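Washington Siqueira gave up his lunch trade on purpose. His restaurant, Pledari, used to open at 11 a.m. and close at 10 at night. Since October it has served dinner only, and the menu has gone from two pages to one.

"I was tired and the lunch was not good," he said. "People came in because we were near the office. They didn't come for the food."

Pledari seats 34 in a former shoe repair shop on Chan Street. Siqueira cooks, his cousin handles the floor, and two part-time cooks split the week. Most of the menu is home food from Minas Gerais, where he grew up: chicken with okra, pork ribs with cornmeal, collards cut very thin, beans thickened with cassava flour. There is one fish dish, and it changes.

He learned to cook for a crowd at Parno, a hotel kitchen where he worked the banquet line for six years. The biggest night he remembers was 1,050 plates.

"You learn timing there. You don't learn taste, because you never see anybody eat," he said. "I would send out the chicken and go home, and I had no idea if they liked it."

After the hotel he ran a weekend stand at the Gasside market, selling cheese bread and coffee. The stand cost him $76 a day in rent. He would start baking at 4 a.m. and sell out before noon when the weather was good. When it rained he took the leftover dough home and froze it.

The cheese bread is still on the menu and still the thing most tables order first. He makes it with sour cassava starch and a hard, salty cheese he buys from a dairy two counties over. He tried a cheaper cheese last year and went back after a week.

"The old customers noticed. They were polite, but they left some on the plate."

The ribs take the longest. They are salted the night before, browned in lard and cooked slowly with onion and a little water, with more water added each time the pot goes dry. He does not use a timer. A new cook usually needs a month to get it right, he said, and the mistake is always adding too much water at once.

Dropping lunch meant giving up steady money. Siqueira had saved $3,000 to cover the gap and expected to spend all of it by New Year's. He has spent less than half. Dinner checks are higher, and he throws out much less food than he did when he had to guess at the noon crowd.
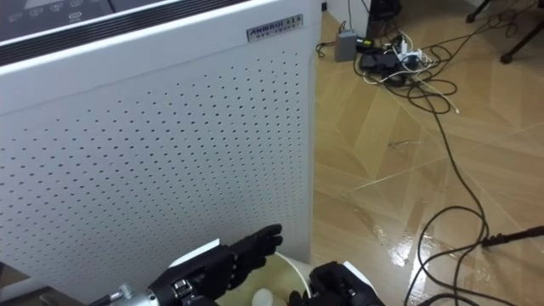
Smoke was the other problem. The dining room is small, the kitchen is open on one side, and browning ribs in lard leaves a smell that stays in coats. Siqueira had the hood over the range rebuilt in the spring and moved the browning to the afternoon, before the doors open. For the dining side he looked at air purifiers, the big upright kind with a front full of small holes and the controls in a strip across the top. He says the hood did most of the work. A few regulars told him they missed the smell.

He has no plans for a second place. He would like to add a Sunday meal, one seating, with feijoada and oranges and nothing else to choose from. His cousin is against it.

"She wants her Sundays," he said. "I understand that. Maybe once a month."

Pledari opens at 5 p.m. and takes reservations by phone only. The cheese bread comes six to a basket, and the kitchen stops baking it at 9.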